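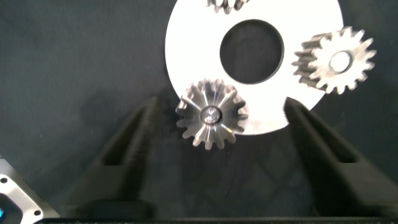
Starnance users list
[Print this message] [E-mail this message]

Subject: Re: Cell stops on third gear, no fault raised
From: Aidan Sheehan
Date: January 7, 2020

Abrehet Tsegaye wrote:
> Carrier assembly, small metal gears onto a white plate. Two go on, then
> the arm stops with the third still in the jaws. No fault code. The log
> only repeats state 422 until the 500 ms watchdog drops the drive. Force
> limit is at the default. Has anyone seen this since the August release?

Yes, on 2 cells. State 422 is "waiting for grip confirm". The controller compares jaw width with the value stored for the part, and if the width falls outside the band it waits. It should raise a fault and doesn't.

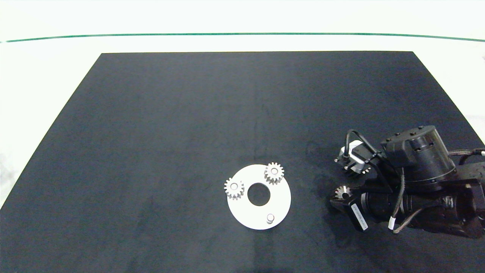
A bevel-type part is the awkward one. The teeth taper, so the jaw width depends on how far down the fingers close. With 16 teeth a small rotation also decides whether a finger lands on a tip or in a gap. A plain spur gear gives a much steadier reading.

Widen the band for that part only. Do not turn the check off – Hideaki Morikawa tried that on the Matsuda cell and the arm went down to the pin with the gear tilted in the jaws.

One safety point. When the watchdog drops the drive, the jaws keep their last force but the joint brakes lag slightly. Keep hands off the mat until the brakes have set, and do not pull the part out by hand.

Could you send Setsuko Tsuji the log from before the first 422? She is collecting them for the bug report.

Aidan

Recent in this list
Stitby adapter: loose connector at the wrist
Sinar driver and lost timestamps
Re: Brake test intervals (Sayaka Tsuchiya)
Jaw width calibration after a finger change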